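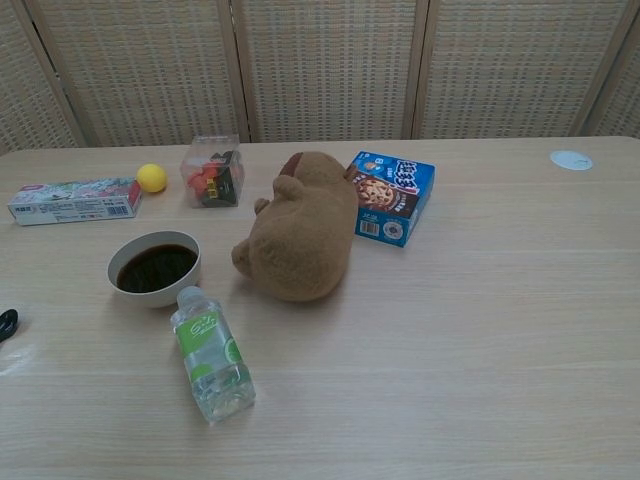
Table and woven screen, Plitthorpe.

Speaker notes: Naming Your Planet and Other Regrets
Shufen Yuan
Plitthorpe Readers and Writers Day, Apr 8, 2023

Opening

Say hello. Say thank you to Plitthorpe Library. Do not do the joke about the parking.

Show of hands: who here has made up a planet? Keep them up if you made up its moons. Keep them up if you can still pronounce all of it. (Wait. Hands go down.)

I have written three novels set on a planet called Nanerard. I picked that name one night in February, while I was waiting for soup, and I have been saying it out loud at events ever since. Some people put the weight on the front. My own mother puts it on the end, as if it were a French cheese. The audiobook narrator did it both ways in the same chapter and I signed off on it, so now there are two accents on Nanerard and I had to write a war to explain them.

Part one: names

Main point: you will have to say it, type it and spell it over the phone. Try all of those first.

The people in my books are the Drinari. In the first draft they had an apostrophe. Sharada Namboodiri, my editor, wrote in the margin, "What sound is this?" I didn't know. I had put it there because the page looked more like space. It went.

Read the passage from chapter 2, the customs desk. Stop at "and the other boot."

The character everybody likes is Hao, the ferry pilot. Hao has a short name because I needed someone to fill in the form at the customs desk and I was tired. He was supposed to die on page 31. He is now in all three books and has a houseboat.

If time: the bit about the town I named after a cough drop. Skip if there are children, it goes on a while.

Part two: how much world is enough

Hold up the binder. Let it land on the table. It makes a good noise.

The binder has the tides in it. It has the Drinari tax code, a school calendar, and a recipe for a flatbread made from a grain that I later wiped out in a blight. I spent 8 months on the binder before I wrote a line of the book. Sharada's note on the first draft, in full: "Lovely tides. Who wants something?"

Pause there. Drink water.

Nobody in the draft wanted anything. They lived on a very well drained planet and pointed at it. A reader will put up with a lot of planet if there is a person standing on it with a problem, and Hao owing money to his brother-in-law did more for the second draft than the whole tide section.

The test I use now: before I look something up or make something up, I write the scene with a blank in it. I type TK TIDE and keep going. Most of the blanks turn out not to matter. The ones I trip over, I fill.

Tell them what stayed in: the tides get one sentence, chapter 6, when the ferry is late. I am very proud of that sentence and no one has ever mentioned it.

Part three: the second book

Slow down here, last time I rushed.

The second book is where your old decisions come looking for you. In book one I wrote, in passing, that a Drinari lives to be 100. I liked the round number. In book two I needed a grandmother who remembered the landing, and the landing was well before that. Options I tried:

A very old grandmother (felt like cheating)
A different length of year (math, no)
She is lying about remembering it

I went with the last one and she became the best thing in the book. I would love to claim I saw it coming. A reader in Ohio wrote to point out the date problem anyway, with a chart.

So keep a list. Mine is one sheet, taped inside a cupboard door: names, ages, who knows what, which hand Hao hurt. It is shorter than the binder by a whole binder, and I look at it every day.

Read the grandmother scene. From "You were all smaller then" down to the kettle. Do not do the voice. (Sharada is in the second row and has asked me not to do the voice.)

Questions

Usual ones, so have something ready:

Where do you get your ideas? Soup.
Do I need an agent? Tell them the truth, which takes a while. Offer to talk after.
Will there be a fourth? Say "I'm working on it," look at the floor, move on.
Is Nanerard based on a real place? The ferry terminal is. The rest I deny.

If no one asks anything, ask them what their planet is called and make them spell it.

Wrap up

Books at the back, cash or card. The signing pen is in the left coat pocket. Get the binder off the table before the next speaker needs it.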